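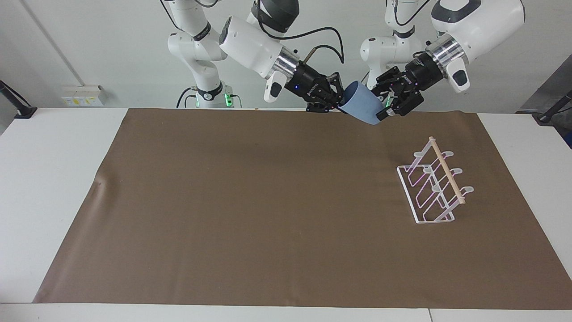
I make roller and Roman blinds to measure in my workshop in Fleltska, under the name Sudard, and these are the things people write to ask me. If yours isn't covered, send me an email. I answer them all myself, usually with a cup of tea in the evening, so if it's urgent get it to me before 6pm!

## Should I measure inside or outside the recess?

Depends on the look you're after. Inside the recess is neater and leaves the sill free for your herbs or whatever lives there. Outside blocks more light and hides a wonky opening (and there are some very wonky openings out there, especially in older kitchens). For inside, measure the width at the top, the middle and the bottom, and send me the smallest of the three. For outside, tell me the full size you want the blind to cover, overlap included.

Please use a metal tape. Fabric ones stretch, and I've had a blind come back over it.

## Do I need to take anything off the measurement?

No, please don't! Tell me whether it's a "recess" or an "exact" size on the form and I'll do the taking off. If you take a bit off and then I take a bit off, you end up with a stripe of daylight down each side.

## What's the widest you can do?

200 cm in one piece. My cutting bench won't go past that, and wide blinds do tend to sag in the middle anyway. For bigger windows I'd go for two side by side. Line the join up with a window frame if you've got one in a sensible place and you'll hardly notice it.

## Which fabric is best for a kitchen?

Hidska, nine times out of ten. It's my wipe-clean roller fabric, and it copes well with steam and the odd splash of pasta sauce. I have it behind my own sink in the grey-green. Hiebert is the softer, woven one, and it makes up into a lovely Roman blind, but it does hold on to cooking smells, so I'd keep it for a dining end or a window well away from the hob.

Neither of them should hang right behind a gas hob. I won't make one for that spot, however nicely you ask. A plain tiled or glazed wall is what you want there, and if there's a window too, leave it bare or frost it.

## Can I have samples?

Yes, and please do. Fabric colours on a screen are a bit of a gamble. You can have up to eight cuttings free, posted in an ordinary envelope. Tape them to the glass and look at them in the morning and again with the lights on at night, when the warm whites can go surprisingly yellow. Hidska in "oat" is the one that catches people out.

## Will the blind match my wall colour?

I can't dye anything to match, sorry. What I can do is help you pick. If you send me a paint name or (better) a painted scrap of card, I'll hold it up against the swatches and tell you what I'd choose. I often end up suggesting a shade or two darker than the wall, as a near miss looks like a mistake.

## Chain or spring?

Chain on the left is what you'll get unless you say otherwise. Spring ones look tidier with no chain dangling, but they're a nuisance to reach over a deep sink. All the chain blinds come with a safety clip for the wall. Fit it, even if there are no little ones in the house!

## How long will it take?

2 weeks for rollers, a bit more for Romans. June is always mad, so add another week then. I'll email you when it's in the post.

## Can you fit it for me?

Not at the moment, I'm afraid. Rollers are easy enough with a drill, a pencil and a spirit level, and the screws are in the box. If you're going into tile, put masking tape over the spot first to stop the bit skating about, and keep the hammer action off until you're through the glaze.

## What if it doesn't fit?

If I've cut it wrong, I'll remake it and pay the postage both ways. If the measurements were wrong, I'll remake it at 50% off, which only just covers the fabric. Have the order number handy when you write (it's on the label inside the headrail, something like 3,206).

## How do I clean it?

Hidska wants a damp cloth and a drop of washing-up liquid. Let it dry all the way down before you roll it up. Hiebert can be hoovered with the brush attachment on low, and small marks will usually dab out with cold water. No washing machines, please, and no bleach on either.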